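Filed under: Software Tips, Screen Capture & Slides

Cuvanby Notes – questions we keep getting

Quick answers on Cuvanby Notes, the add-on that turns slide decks into handouts with captions. Last gone over 4/7/22. If yours isn't listed, write to Femi Adebisi at the help desk.

Does it work with any slide program?
Most of them. Save the deck as a PDF first if it won't open directly. Old decks with embedded sound are the usual trouble – take the sound out, import, put it back.

Is there a free version?
Yes. Up to 30 slides per deck, five decks saved at a time. No watermark. The paid plan, Andura, drops both limits and adds shared folders.

My captions are out of order. Why?
Captions follow the order the text boxes were made, not where they sit on the slide. Open the Order panel and drag them. Kiều Đàm wrote a longer walkthrough, it's under Guides.

Can I record my voice over the slides?
Not in Notes. You need Eren for that, seperate download, same login. Record in Eren, then hit Send to Notes and the transcript shows up under each slide. Takes a minute or two for a long talk.
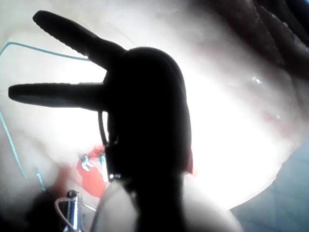 The transcript can be edited like any other text. Fix names first, it gets those wrong the most. Changes don't go back to the recording.

Error 2624 when I export?
Font problem. One of your fonts won't allow embedding. Swap it or tick "Convert text to shapes" in the export box. File gets bigger, but it goes through.

Can two people edit the same deck?
On Andura, yes. On free, no – the second person gets a read-only copy. Teams moving over from Unness should ask for a trial first, the folders don't carry across and you'll have to set them up again by hand.

How long do you keep deleted decks?
7 days. After that gone for good, please don't write in on day 8.

Will it print two slides to a page?
Yes, Layout > Handout > Two up. Notes lines on the right are optional. If the margins look off check the paper size, it defaults to Letter.

Other languages?
Menus are English and Turkish right now. Tülin Şimşekoğlu did the Turkish ones so send corrections to her. Captions can be in any langauge you can type. Vietnamese menus planned for July.

How do I cancel?
Account > Plan > Stop renewal. You keep Andura until the paid month runs out, then it goes back to free and anything over five decks turns read-only.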